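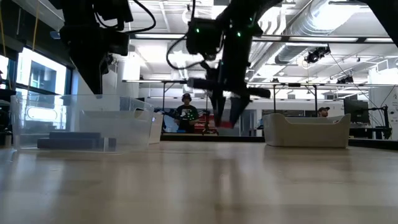 Two arms, two bins, the little red thing mid-air.

Quick one as I've got to be out of the door by five. A few people asked how the gripper comparison went after my moan in September, so these are my notes, tidied up a bit. Not much.

Short version – I'm keeping the narrow fingers on one arm and the broad ones go in the drawer for now. Long version below.

The setup first. Both arms hang from above so the table stays clear, which I like. Pick out of one bin, put down in the other. Same objects for every set of fingers, same speed, same controller settings. I did 20 picks per finger set with the blocks and 20 with the small stuff, then gave up being scientific and just played with it till tea.

Finger set one, the Leitner ones. Narrow, quite pointy. Brilliant at getting down the inside wall of a bin where there's no room for anything. Less good on the long blocks – they pinch in the middle and if you're even a bit off centre the whole block swings round. Dropped a few. One landed on my foot, my own fault for leaning in.

Set two, Trudine. Wider pads, softer. Lovely on blocks, you could shake the arm and they'd stay put. But hopeless near the rim. They need a gap on both sides and in a full bin you haven't got one. Kept nudging the bin along the table instead of picking anything up, and after a while I was spending more time sliding it back than testing.

Small parts were the real decider. The Leitners got 17 out of 20, the Trudines 9. I expected a difference but not that much. Some of it is my teaching, I'm sure, as I'd had more practise with the narrow ones. Damian Tanner had a go with the Trudines and did better than me, so take the 9 with a pinch of salt. He's annoyingly patient.

Bins matter more than I thought too. The clear one is great for me, I can see what's happening at the bottom without walking round. The camera hates it. You get window light in the plastic and the depth goes to mush along the walls. The beige one is boring and works. If I was buying again I'd get all beige and put up with not seeing in.

Same with the tabletop, it's a bit shiny. Under the overhead lights you get a dark smudge of reflection beneath the gripper and twice the tracker decided it was an object. Tried a sheet of grey card on top, better, but the card slides. Going to try a proper mat.

Controllers – ran out of time really. I did swap to the Somville box for the last part. Feels smoother on slow moves. The menus are awful. It threw error 1021 on me four times and the manual jumps straight from 1019 to 1030, so if anyone knows what it means please leave a comment. Turning it off and on clears it, but then you have to home both arms again and that's another cuppa gone.

Costs, as someone will ask. The Leitner fingers were £49 a pair from Fudton, postage on top. The Trudines were a loan so I dont know what they go for now.

Still to do:
mat for the table
longer cable loop on the left arm, it's tugging at full reach
redo the Trudine small parts with Damian driving
email Somville about 1021 (again)

Right, coat on. Will put the full pick sheet up when I've typed it in, my handwritting is no use to anyone.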